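About Hunovari

Hunovari is a small company which writes about football for people who could not watch the match. We started in June with one page about the second division, and now we publish reports, tables and short interviews from two leagues. Our readers are mostly supporters who live far from their club and want to know what happened, in clear words, before they go to sleep.

The company was founded by Ross Matheson and Seon-mi Jang. Ross was a referee in amateur football for many seasons and still reads the rule book with pleasure. Seon-mi worked at Dalow, a printing house, where she prepared the match programs for three clubs. They met at a game that was stopped because of fog, and they had a lot of time to talk.

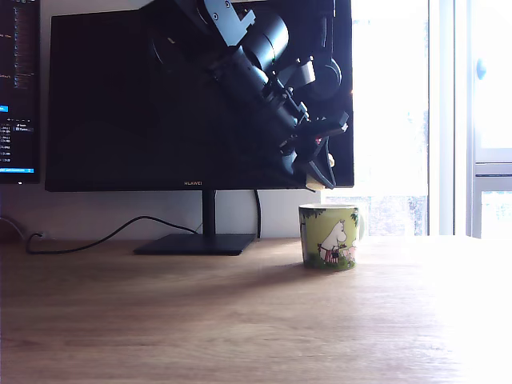
A match report at Hunovari is written by one person and read by a second one before it goes out. The writer follows the game from the first minute and makes notes by hand, with the minute of each goal, card and substitution. After the final whistle we check the notes against the official match sheet. The big Huawei monitor is for this last check, and it stays dark until then, so the writer looks at one thing only. If the sheet and our notes say different things, we write to the league and wait for the reply. Sometimes our report is late for this reason, and we accept it.

We have 5 writers today. Each one follows the same clubs for the full season, home and away. We believe a person who saw the last ten games of a team can explain the eleventh one better. We do not publish rumors about transfers, and we do not give betting advice.
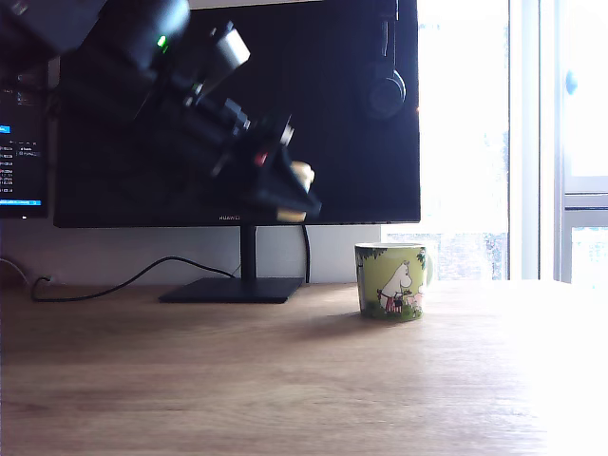
Our archive is called Kumsa. It contains 223 full match reports, and all of them can be read without payment. You can search by club, by player or by referee, and Seon-mi corrects the old pages when a reader finds a mistake. She likes to do this work with the screen off at first, as the monitor is in the picture, and a printed list on her knees. Then she enters the corrections in one go. Please send us the mistakes that you find, also the small ones, like a wrong first name.

The weekly letter, Plunura, goes to almost 3,000 readers. It has the results, the table and one longer story, normally about a player who is not famous yet. The next special number is planned for 26th November and will be about goalkeepers.

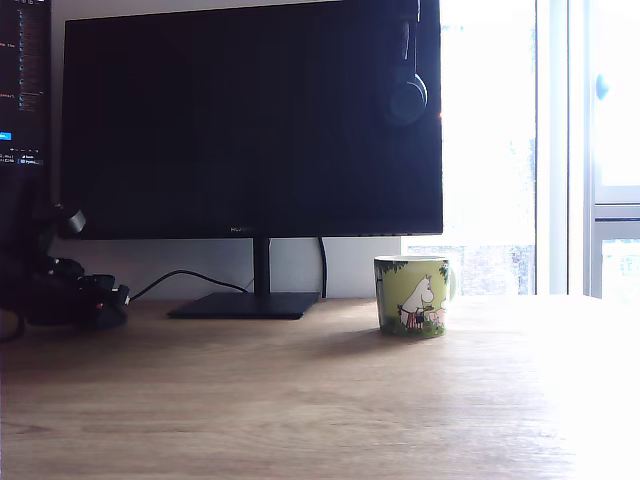

Can a local club ask Hunovari to cover its games?
Please write to us before the season begins and include your list of home games. We take new clubs only when one of our writers can follow them until the last match.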